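Gutley Home & Garden Forum > Walls, Paint and Plaster
Thread: Is limewash worth the money or am I paying for blotches?
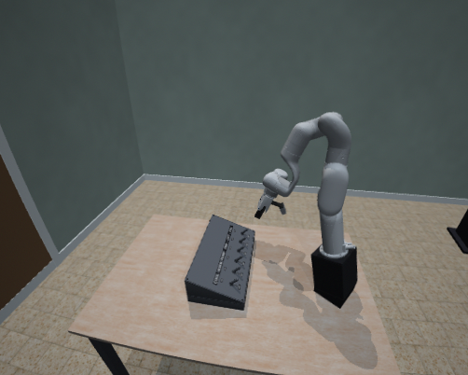 Post 1
dampcourse
January 31, 2020

Looking for opinions from people who have lived with the stuff, please, and not from people who saw it in a magazine.

We have a back room with flat walls, standard builder's beige, nothing wrong with them. My other half has decided it should be a dull green with that cloudy, mottled look you get from limewash. We had a firm called Uzor come out to quote. They want 340 a wall for three coats of something called Flekness, and the man told me it "breathes" and "changes with the light."

All paint changes with the light. That's what light does. And our walls are drywall with two coats of latex on top, so I'd like to know what exactly is supposed to be breathing.

So: does it hold up, does it rub off on your clothes, and is there any reason I couldn't get the same thing with two close greens and a rag?

Post 2
quarterround

Rubs off. Next question.

Post 3
mrs_putty

Ours doesn't rub off and it has been up since May of the year before last. It depends what's under it. Real limewash wants plaster or brick or a mineral primer. If they put it straight over latex it will powder, and you'll have green shoulders on every sweater you own. Did they mention a primer?

Post 4
dampcourse

They mentioned a "base." It was an extra. When I asked what was in the base he said it was part of the Flekness system.

Post 5
quarterround

"System" means you have to buy the other can too.

Post 6
oldsash

I painted houses for a living and I'm going to be the unpopular one. Most of what gets sold as limewash now has no lime in it, or hardly any. It's acrylic with some filler, put on with a big brush in X strokes. There's nothing wrong with acrylic. It sticks, and you can wipe it. But you should pay acrylic prices for it. Ask to see the data sheet. If the can tells you to wear goggles and gloves because it's caustic, there's lime in it. If it says to wash your hands with soap and water, you have your answer.

Also, 340 a wall for a plain wall with no windows in it is steep where I live. Does that include moving furniture and masking?

Post 7
dampcourse

No windows in the long wall, no. One door on the short side. Masking yes, furniture no. I'm supposed to clear the room, and the baseboards are "by arrangement."

Post 8
tansy_row

I think you've already made up your mind and want company! We did our hallway in a green limewash and it's the only room anybody ever comments on. Flat paint in that color looked like a school corridor. With the cloudiness it goes soft, and you stop seeing every little dent in the wall (and we have dents, we have a dog and two bikes in there). I'd do it again tomorrow.

Post 9
quarterround

People comment on my bathroom too. It doesn't mean they like it.

Post 10
tansy_row

Well, they say they do. And I like it, and I'm the one walking through it with the shopping.

Post 11
oldsash

Tansy has a point about dents. A broken color hides a bad wall better than a flat one does, and a lot better than eggshell. What it won't hide is a bad patch. If you've filled and sanded and the filler soaks up more than the wall around it, you'll see a dark island there forever. Prime everything, whatever brand you end up with.

Touch-ups are the other trouble. You can't do them. Anyone who says you can dab a bit on and blend it in has never come back a week later to look at it. Scratch the wall and you're recoating from corner to corner.

Post 12
mrs_putty

I've touched mine up. You thin it right down and work it out with a damp brush. It took me three goes, but I couldn't find the spot now if you paid me.

Post 13
oldsash

Then yours probably is real lime and the wall was porous. On acrylic over latex I stand by what I said.

Post 14
mrs_putty

You said anyone who claims it hasn't looked. I've looked.

Post 15
oldsash

Fair enough. I'll take the "anyone" back. The rest stays.

Post 16
gritbucket

Do the rag version. I did a bedroom for 46, everything included apart from brushes I already had. Two flat greens from the Trano mixing desk, one a shade darker than the other. Put the lighter one on as a solid coat and let it dry overnight. Next day thin the dark one, half water, and scrub it on in patches with a wide cheap brush, then knock it back with a damp rag before it sets. Work fast and keep a wet edge. Don't stop in the middle of a wall to answer the phone, which I did, and there's a line there now with a bookcase in front of it.

Post 17
quarterround

Does it look like limewash?

Post 18
gritbucket

From the doorway, yes. From a foot away it looks like somebody thinned some paint. I don't spend much time a foot away from my walls.

Post 19
tansy_row

Sorry, but I've seen a lot of rag jobs and they look like rag jobs. Remember sponging? Everyone was certain that looked like something too.

Post 20
gritbucket

Sponging went wrong because people used peach and terracotta. Keep the two colors so close that you wonder why you bought both. If you can tell them apart in the can from across the room, they're too far apart.

Post 21
dampcourse

That's more use than anything the man from Uzor said. I went back to them with oldsash's question and asked for the data sheet. They sent a brochure. The brochure has a picture of a bowl of lemons on it.

I also asked what happens if we hate it. He said most customers find they grow into it.

Post 22
quarterround

Growing into it costs extra.

Post 23
mrs_putty

In fairness to the product, a firm that won't send a sheet and a paint that doesn't work are two different complaints. I'd walk away from the firm. I wouldn't write off the finish. Buy the smallest can, paint a big piece of board with it, at least the size of a closet door, and stand it in the room for a week. Look at it in the morning, and again at night with the lamps on. Those dull greens can go very gray in a room that faces north, and if your trim is a pale gray as well, the whole place can end up looking like a waiting room.

Post 24
dampcourse

Trim is pale gray. Room faces north. Thanks for that.

Post 25
tansy_row

It'll be cozy!!! What's the floor?

Post 26
dampcourse

Tile. Tan. It was there when we came and it's staying, I'm not opening that discussion in my own house.

Post 27
oldsash

Tan is a help. A warm floor under a cool green is about the oldest combination there is. I'd leave the baseboards pale and give them a bit more sheen than the wall, so you get a clean line at the bottom. Cloudy wall and cloudy trim together just look unfinished. And get the trim done before you start on the wall, then cut in to it. Limewash splatters like you wouldn't believe.

Post 28
gritbucket

Disagree, wall first and trim last. You're going to splash the trim whatever you do.

Post 29
oldsash

That's what tape is for.

Post 30
gritbucket

Tape bleeds with anything that thin. I've scraped enough of it off.

Post 31
quarterround

And now the thread is about tape.

Post 32
mrs_putty

It was always going to be. Wipe as you go, both of you.

Dampcourse, one more thing while you're pricing. Check how far a can goes. Ours claimed 144 square feet and that was for a single coat on a sealed wall. The second coat took less, but the first one drank it. I had to go back for another can and the batch was slightly different, so I mixed the two together in a bucket before going on. Do that from the start if you're buying more than one.

Post 33
dampcourse

Noted on the bucket. Test board is going up this weekend, one half with the smallest Flekness can (30 for something the size of a soup tin) and the other half with gritbucket's two greens. I'm not going to say which half is which until my other half has picked one.

If the expensive one wins fair and square I'll say so here. I don't expect to be saying so.

Post 34
tansy_row

Put it up against the short wall as well as the long one, the light will be different by the door. And post the board!

Post 35
quarterround

Label the back. You'll forget which is which.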